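Robotics club: we're sorting toys now

So, a lot of you have asked what we get up to in the room at the end of the Crichton hallway, and the short answer this month is toys. Lots of toys. The club picked its project for the February showcase and it's a sorting challenge: the arm has to pick things out of a jumbled tray and drop them into the right box through a round hole in the top. We painted the boxes yellow, blue and pink (the pink took two coats and got on my good sneakers, thank you Ibsa), and everybody brought in stuff from home for the pile. Balls, plushies, a banana, those spiky puffer guys with the big eyes. If your little brother is missing something, please ask us before you blame the dog. 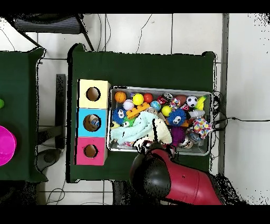

What I didn't expect is how much we'd end up arguing about what counts as a ball. The round things are easy to agree on, but then you get to the football shape, and half the club says it goes with the balls and the other half says no way, it's got pointy ends. Mulugeta Kahsay wrote a two-page rule sheet to settle it and we voted it down, then voted most of it back in the next session. The rule now is that if you can bounce it and guess where it's going to land, it's a ball. I still think that's a bad rule.

The soft stuff is the real headache, though. A hard toy keeps its shape when you grab it. Cloth just sort of folds up and takes its neighbor along for the ride, and then you've got two things hanging over one hole. Lemlem has been keeping our log, and we're up to 703 tries since school started. Our best run so far was 23 good drops in a row, which got us all yelling so loud that the Spanish class next door came over to see who was hurt. The run after that one ended on the very first grab — of course it did.

We've been mixing the pile up by hand between runs. At first we were way too nice about it and laid everything out so the arm could get at it, and the numbers looked great, and then Lieselotte dumped the whole lot in with her eyes shut and we found out where we really stood. So now it's eyes shut every time. It's slower and I complain about it a lot, but I can tell the grabs are getting better.

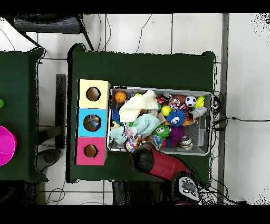

Ailbhe Ó Dubhghaill wants it on record that the log is missing the most useful part, namely why each grab went wrong, and that writing down "dropped it" over and over teaches us nothing. Slipped, pulled up two, missed the hole, never closed on it at all: those are different problems and they need different fixes, and we should be marking which one it was from the next session on.

Okay, fair. I've added a column. If you want to help fill it in, we meet in room 109 right after last bell, and you don't need to know any programming to start. Bring a snack, and bring a toy if you can spare one for a while. Squishy ones especially!

Posted 2023-10-04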